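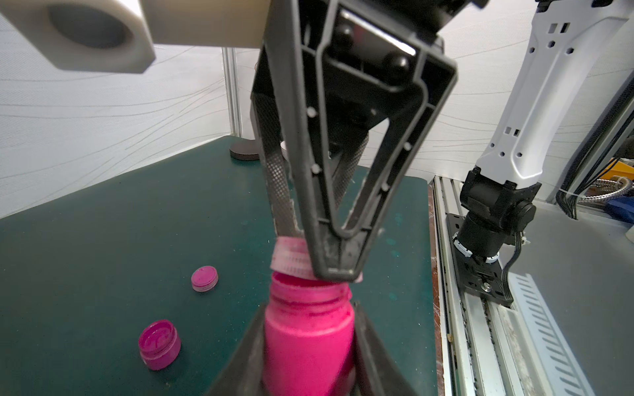

Re: [cell-users] Cap cross-threads on the second turn, two-arm bottle task

Replying to the list as well, as two other sites have reported the same thing off-list.

On Saturday the Wornside bench wrote:

> We are seeing the cap seat crooked on the pink bottles. Left arm holds
> the body, right arm brings the cap down and turns. The first part of the
> turn looks normal, then the wrist torque climbs and the right arm goes
> into a protective stop. When we free the cap by hand it has caught one
> thread on one side and none on the other.
>
> We have swapped the finger pads and re-zeroed the right wrist. No change.
> Is this a calibration fault or are we asking too much of the grippers?
>
> Software is the Ganditz release, stock config apart from the speeds.

I don't think it is calibration, or at least not mainly. We had the same fault at Amville and spent a week on the wrist zero before looking at the approach itself.

The soft fingers give under load. If one side of the cap touches the neck before the other, the fingers deflect, and the cap tilts further in the direction it was already going. The arm carries on down because the commanded height hasn't been reached. The rotation then starts on a timer and not on contact, so a cap that is already leaning gets driven into the thread at an angle. The stock Ganditz sequence does this by default. Look for wait_mode in the turn block; if it says "time", that is your problem.

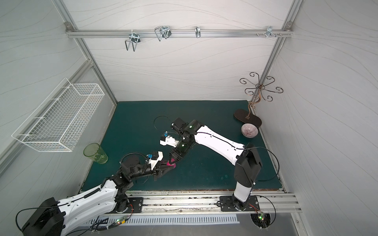
Both arms at the hand-over point, left gripper low, right gripper coming in from above.

What we changed, in the order we changed it:

1. wait_mode set to "contact". The turn does not start until the vertical load has been steady for 300 ms.

2. A backwards turn before the forward one. Quarter of a turn is enough. You want the cap to drop off the end of the thread and sit level before it engages.

3. Descent speed for the last part of the approach cut to a third of the stock value. It makes the cycle longer.

4. Left gripper closing force reduced by 2 steps. We were squeezing the bottle body hard enough to pull the neck out of round, and with a plastic neck that alone will make a good cap bind.

Item 4 made more difference than I expected. Try it first if you only have time for one.

On the safety side, please don't clear the stop from the pendant and then reach in to free the cap. After a protective stop the right wrist is still holding whatever torque it had wound up, and on the Ganditz release the clear command relaxes the joints one after another, starting at the base. We had the wrist let go with a hand between the two grippers. No injury, but the fingers came round faster than anyone could have pulled away. The procedure here is now: emergency stop in, open the left gripper with the manual release, let the bottle drop, then deal with the cap. It is in our local notes and I will send the page to anyone who wants it.

I have reported the joint order to the Tomoana maintainers. They can reproduce it and have marked it as a fault, with no date for a fix.

Two things I would like back from Wornside, if you can:

- the torque log for 3 failed turns and one good one, same bottle if possible
- whether the failures get worse once there is residue on the cap. Ours did, but we changed the force setting the same day so I can't separate the two.

Amville bench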